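Workshop tips: software for a two-arm table

Notes from the Sornholm bench, added to as we learn things. Most of this month's page concerns planning and perception for stem work - artificial flowers picked off a board and stood in a vase.

Before you start the software

- Enter the inside edges of the black frame as hard limits in the planner. Leave a 20 mm margin on all four sides.
- Load both arm models, even for a job that uses one arm. Rurka only checks collisions against what it has been told about.
- Model the cables as a fat tube along the last links. A thin line gets ignored when the solver simplifies.

Seeing the stems

- Pale petals wash out near a bright window. Lock the exposure on the wrist cameras and set it on the petals.
- Mask the gripper fingers out of the wrist view, or the depth filter will treat them as an obstacle.
- Clear glass returns poor depth. Give the vase a fixed pose by hand and skip detection for it.
- Pick the grasp point on the green stem, well below the blossoms. 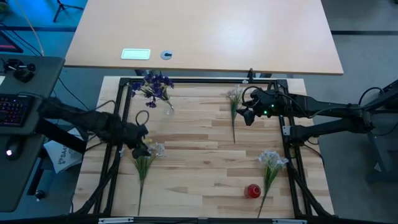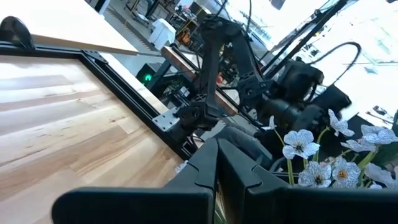 Artificial flowers and black grippers at the framed wooden board.

Keeping the arms apart

1. Split the board into 2 zones and let one arm hold the middle at a time.
2. Make the zone lock time out after 9 seconds. A stalled planner should give the middle back.
3. Replay the plan in the Navaratnam viewer at half speed before sending it.
4. Save the planner settings with the log - a run without its settings is hard to repeat.

If a plan fails on Friday afternoon, restart the perception node first and the planner second. The other order leaves old flower poses in the map.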